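Workbench Odds and Ends, Mostly Legs

Third page of these. Still typing with sawdust in the keys.

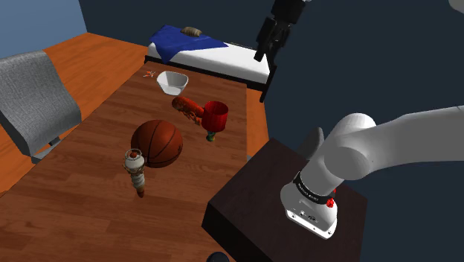

Ok so last page I left off at wobbly legs. Picking up there.

Before you cut anything, check the floor. Garage floors slope toward the door, they're poured that way. Turn the piece a quarter turn and see if the wobble moves. If it stays with the same leg, it's the leg. If it stays with the same spot on the floor, put the saw down. I took a quarter inch off a perfectly good bench once. Then had to put it back with a hockey puck.

Hockey pucks, by the way. Good feet. One screw up through the middle, countersink it deep so the head doesn't scratch. Drill first or the puck just spins on you and burns your hand.

If it really is the leg: slide a playing card or two under the short one till it sits still. Mark the OTHER three at the card height. Or glue a pad under the short one and go have lunch, that's what I do now.

Bolts through legs

Carriage bolts, not lag screws, for anything you plan on taking apart again. Lags are fine once. Second time they're loose, third time they're decoration. The bench I built in the Wurnstead house has been moved 3 times and the carriage bolts still snug right up.

Washer on the nut side, always. Big one. A fender washer if you have it.

Spinning carriage bolt - the square part has chewed out its hole. Tap the head in hard while somebody holds the nut still. No luck? Cut a slot across the head with a hacksaw and hold it with a flat screwdriver. Ugly but it comes out.

Snug everything, let it sit a week, snug it again. Wood gives a little.

Plywood

Line up the cut so the good side is down for a circular saw, up for a table saw. I have this written on the wall over the saw in marker. Still got it backwards in September on a 44 dollar sheet.

Masking tape over the cut line helps with the splinters. Press it down good, cut through it, peel it back toward the edge and not away. Scoring with a utility knife works better but takes longer and I'm usually in a hurry.

Store sheets on edge, as near straight up as you can get them. Leaning at a lazy angle all winter gives you a potato chip. If you already have a potato chip, lay it hump up on a flat floor with paint cans on it and give it a few weeks. Comes back part of the way.

Edge banding, the iron-on kind. Old iron, cotton setting, no steam. Keep moving. Rub it down with a scrap block while it's hot. Trim with a sharp chisel held flat, bevel side up, after it cools. Do not use the good iron. There's glue on ours and I heard about it.

Glue

Yellow glue freezes. If your garage does too, bring it in by the back door in the fall. Glue that's gone stringy like cheese is done, throw it out.

Squeeze-out: leave it alone till it's rubbery, 20 minutes or a bit more, then lift it off with an old putty knife. Wiping it wet with a rag just pushes it in the grain and you'll see it when the stain goes on. Blotchy pale spot, every time.

Wax paper under every clamp up. Every one. I have glued a shelf to the bench, and I've glued a clamp to the shelf.

Dry clamp first. No glue, all the clamps, see what's missing. Better to find out now that you're one short then with glue running down your wrist.

Nam clamps (the orange handle ones) slip if there's any glue on the bar. Scrape it, rub a little paste wax on the screw part only, not on the bar. Wax the bar and they'll slip worse.

Sanding, quick

Pencil scribble all over the board. Sand till it's gone. Scribble again, next grit. Saves you from that one spot you missed that shows up under finish.

80, 120, 180, stop. Past that the stain won't take on pine.

Paper loads up? Crepe rubber block, or the bottom of an old sneaker if its the right kind of sole. Run the sander on it a few seconds. You get three times the life out of a disc.

Cut the dust with a cloth barely damp with mineral spirits before finishing. Spread the rag out flat outside to dry when you're done, don't ball it up. Same goes double for linseed oil rags, those can catch fire all by themselves. I lay them over the fence or dunk them in a bucket of water.

Paint cans

Punch small nail holes in the rim groove so the paint drips back in. Lid covers them anyway. Write the room on the lid AND the side, lids get swapped. I have a can that says hall 691 and no clue which hall, that number's no help at all now that the Grinley paint store is closed and took its color cards with it.

Big rubber band around the can up and down, wipe your brush on it.

Lumpy old paint - strain it through a leg of panty hose. Sour smell, don't bother, it'll stink on the wall too.

Drawer that sticks

Candle stub on the runners. Soap works but it pulls in damp and in summer you're back where you started. If it's sticking on one side only, look for a shiny spot, sand just that. Check again when the weather turns before you take off any more. A drawer sanded to fit in August rattles all winter.

Metal slides: vacuum them out, then dry spray lube. The Zevel one in the small can is fine, so is the store brand. Not cooking oil. Somebody had used cooking oil on mine and it set up like varnish.

Next page is hinges, and what I did to the screen door.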